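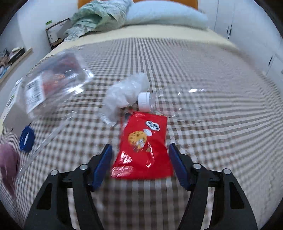 Section 4: Clearing a bed or sofa

Read this section before the first clearing run in any bedroom. It covers loose rubbish and small items on soft surfaces: snack packets, bottles, carrier bags and lids. Hard floors and worktops are in Section 2. Laundry and bedding are not covered by this release.

4.1 What the Flulby can and cannot do yet

The Flulby arm can pick up single items from a made or unmade bed and put them in one of two bins. It is slower than a person. It does well with items that have some stiffness and stand clear of the cloth. It does less well with the following, and you should plan to help:

Clear plastic bottles lying on their side. A patterned cover shows through the plastic and the arm may misjudge where the bottle ends.
Thin bags. A crumpled carrier bag has no fixed shape, and the fingers can close on the blanket as well as the bag.
Glossy wrappers under a bright lamp. Highlights move as the arm moves.
Flat lids lying on cloth.

The arm cannot make a bed, fold a blanket or plump a pillow. Do not set it up for these jobs. It also cannot tell whether a snack packet is full or empty. Until you mark it otherwise, a closed packet goes in the Keep bin.

4.2 Before you start

1. Take people and pets off the bed and out of reach of the arm.
2. Remove glasses, phones, chargers, medicines and anything with liquid in it.
3. Check that bottle caps are tight. An open bottle must be moved by hand.
4. Push pillows and spare blankets up to the head of the bed. They may stay there. The arm treats the pillow line as the edge of its work area.
5. Close wardrobe doors on the side where the base will stand.
6. Put the Keep bin on the left of the base and the Waste bin on the right.

Note: A checked or striped cover does not need to be changed. If the pattern bends over folds and humps, smooth the middle of the bed with your hand.

4.3 Setting the work area

1. Lock both wheels of the base and switch the arm on. Wait for the steady light.
2. Open the Bed menu and choose Mark area.
3. Touch the four corners of the area in turn with the marker. Keep the corners inside the edge of the mattress.
4. Choose Soft surface. This limits how far the fingers press down.
5. Choose Save.

Caution: Never use the Hard surface setting on a bed. The fingers will press into the mattress and may pinch the cover.

4.4 First pick

Start with a flat packet that has clear space around it.

1. Choose Single item.
2. Check the position of the fingers. They should be open, with one pad on each side of the packet and the packet midway between them.
3. If one pad is over the packet, use the arrow keys to move the arm sideways. Do not push the arm by hand.
4. Press and hold Lower. Let go when the pads touch the cloth.
5. Press Close. The fingers stop by themselves when they meet resistance.
6. Press Lift. The arm rises 16 cm and waits.
7. Look under the packet. If the blanket has come up with it, press Release and go back to step 2.
8. Press Keep or Waste.

Repeat with 7 single items before you turn on Automatic. The arm uses these picks to set its grip for your bedding.

Caution: Biscuits and crisps break easily. Set Grip to Low for food packets you want to keep.

4.5 Bottles and bags

Pick a bottle across its body, never by the cap. If it is lying against a bag, move the bag first. With clear bottles, use Single item every time and check the finger position yourself. Automatic mode skips clear bottles and lists them at the end of the run.

For bags, set Grip to High and aim for the thickest fold. If the arm misses twice, pick the bag up by hand.

4.6 After the run

1. Press Park and wait until the arm is still.
2. Read the list of skipped items and clear them yourself.
3. Check the Waste bin before you empty it. Small things get picked up along with rubbish.
4. Wipe the finger pads with a damp cloth. Crumbs and grease reduce grip.
5. Look at the screws at the finger joints. If one is loose, stop using the arm until it has been tightened. See Section 7.

4.7 Changes in this issue

Steps 3 and 7 in 4.4 were added after home trials in Plellthorpe. The note on clear bottles has been rewritten by Sneha Pathak. Bottle lids stay on the list of difficult items; Lalit Rawat is testing a thinner pad for these.

Issue checked by Pentti Saarela, 10/23/26.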